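Gripper comparison trials: participants wanted, October

Zellthorpe is looking for 20 people to pick things up and put them down again, and then tell us which of two hand-held grippers annoyed them less. 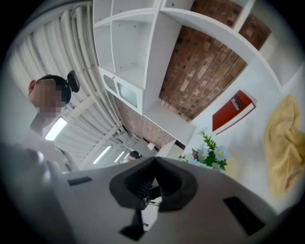 You would be working with the Besnard and the Wollen, which do the same job and agree on very little else. One has a trigger, the other a squeeze handle. Our engineers have been arguing over them since spring, and we have reached the point where outside opinions are cheaper than another meeting.

A session lasts two hours. You take books off shelves, fold cloths, move small household items from one spot to another and do it all again with the other gripper. Expect 200 grasps or so by the end, plus a short form on comfort, grip and where it hurts. The camera recordings go into Gradotia, our control software, which then tries to copy you. Please don't take its early attempts personally.

Who we need:
Adults with two working hands and a tolerance for repetition. Left-handers are very welcome – the Wollen was plainly designed by someone who had never met one. No robotics background required. If you have one, come anyway, but keep your redesign until the form.

Pay is $9 for every completed block of ten grasps, paid at the end of the session. Coffee is free and tastes like it.

Sessions start at 9 a.m. and 2 p.m. To sign up, write to Nadège Bodin at the Zellthorpe front desk with your preferred time, your dominant hand and any wrist trouble we should know about.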